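4. What the drawers did and did not do 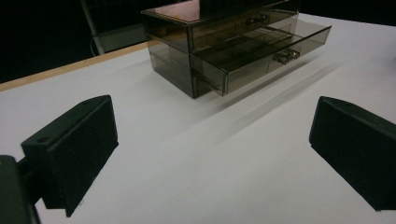 The claim most often made for small divided drawers is that they keep small things findable. It turns up in product copy, in advice columns and, with less excuse, in the research on household storage, where it is usually cited to another paper that also asserts it. We set out to test the claim in ordinary homes and came away less convinced than when we started. This section reports what we found about the drawers themselves. Findings on open trays and jars are in Section 5.

4.1 Setting and items

The 40 households in the study were recruited in two towns, Skurkow and Galang, and each was asked to pick one surface where small items tended to pile up. Most people picked a desk or a dresser top. Each household then used a tabletop organizer with stacked drawers for 7 weeks, in place of whatever they had used before. Half received a tinted, see-through model and half an opaque one of similar size. We did not tell people what to put in them. Earlier work in this area has tended to hand out a fixed set of items and then praise the sorting that results, a design that measures whether people can follow instructions.

Home visits were made by the second author, Rukhsana Bugti, at the start and end of the period. At each visit she asked the person who used the organizer most to fetch a set of items from it, named one at a time, and recorded the time taken and the number of drawers opened.

Figure 4. Tinted drawer organizer on a white tabletop, lower drawer pulled partway out. Thin clear dividers split the inside of the drawer into small rectangular compartments.

4.2 Does seeing through the walls help?

In principle a see-through drawer should save a person from opening the wrong one. We expected this and wrote it down as our first prediction. The results gave it weak support at best. People with the tinted model opened slightly fewer wrong drawers at the first visit, but by the last visit the two groups could not be told apart. Several people with the opaque model had simply learned which drawer held what, and a few had put a strip of tape on the front.

There is also a problem with the material that product descriptions pass over. A tinted wall is see-through when there is one of it. Where two or three layers overlap, as they do along the base and at the corners of an organizer like the one in Figure 4, the plastic reads as a darker band, and a closed drawer sits behind more layers than an open one. Participants described this in their own terms. One said she could tell that a drawer was full but not what it was full of. Another kept dark hair ties in the bottom drawer and said they might as well have been in a shoebox.

We do not want to push this too far. The homes varied a good deal in lighting, and we did not measure it. A clear, untinted drawer may well do better, and Athanasiadis has argued as much in earlier work from the Puvora study. But that study timed people who had filled the drawers minutes before, and it is hard to say what was being tested other than short-term memory.

4.3 Dividers

Dividers fared better, though not for the reason usually given. The standard account is that compartments sort items by kind. At the final visits we looked through 146 compartments in use and found that mixed contents were common: paper clips with coins, earrings with a spare key, batteries with anything at all. By the standard account these drawers had failed. Their owners did not see it that way, and the retrieval times gave us no reason to overrule them. A mixed compartment holding a handful of things was searched quickly, whatever the things were.

What the dividers seemed to do was limit how much could gather in one place. In shallow drawers this matters more than sorting, as a layer only one or two items deep can be searched by eye once the drawer is open. We say "seemed" on purpose. We had no drawers without dividers to compare with, an oversight that a reviewer of an earlier draft was right to point out.

4.4 Knobs, pulling and leaving open

Small round knobs came up more often in interviews than we had planned for. Older participants in particular found them fiddly, and 2 households stopped closing the most used drawer altogether. The open drawer then became a tray. It is tempting to count this as misuse, and the Omska storage guidelines would have us do so, but in both homes the items in the open drawer were the ones found fastest. A drawer left open takes up more of the table and collects dust, and one participant complained about both. She still left it open.

4.5 Limits

The sample is small and people knew they were being watched, at least on visit days. Some tidied before we came and told us so. Others probably tidied and did not tell us. Retrieval times from a visit are also a poor stand-in for the moment when someone is late and needs a safety pin, and we know of no good way to get at that moment. Readers should treat the result on tinted walls as an absence of evidence over a fairly short period. The finding on dividers is descriptive, and we would not advise anyone to buy an organizer on the strength of it.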